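The colour consultants at Clistden charge $418 to tell you which white to paint your kitchen. I paid it. They have 141 whites on file, and the one they picked for me looked a lot like the one I was covering up.
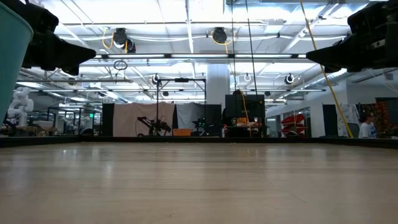
Georges Sabbagh, who has painted houses in Grosholm for 17 years, isn't surprised. "People want permission," he says. He mixes his own white and has never given it a name.

Clistden told me my new shade would "lift the mood" by March. It's April — my mood is the same.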